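So the craft nook is papered at last! I went with the big butterflies on pink (purple, mustard, the works) and a white sheet with black line drawings of flowers and grasses to calm it down. It took two evenings and far too much paste. Now for the cables – I need power in there for the little lamp and my phone, and I do like a strip with USB ports.
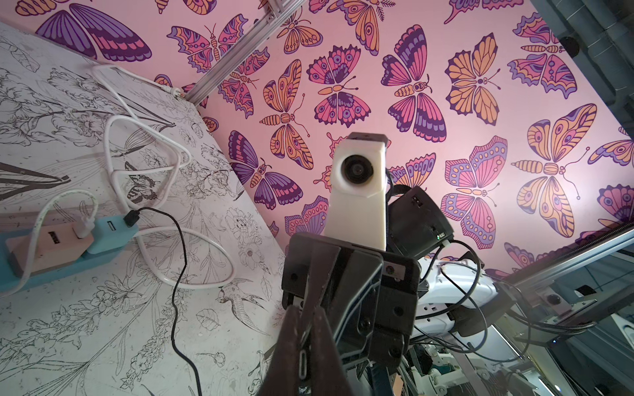

Razia Lashari thinks I should clip everything along the back edge before I get used to the mess, and she's probably right. I've ordered a pack of 10 clips from Horkby. The plants stay, though – I love that striped one, and the succulent gets the basket.
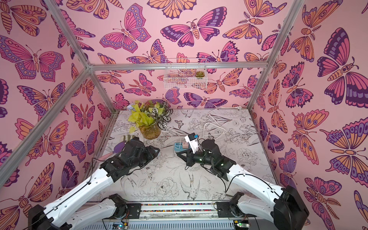
Greenery in, cables still to do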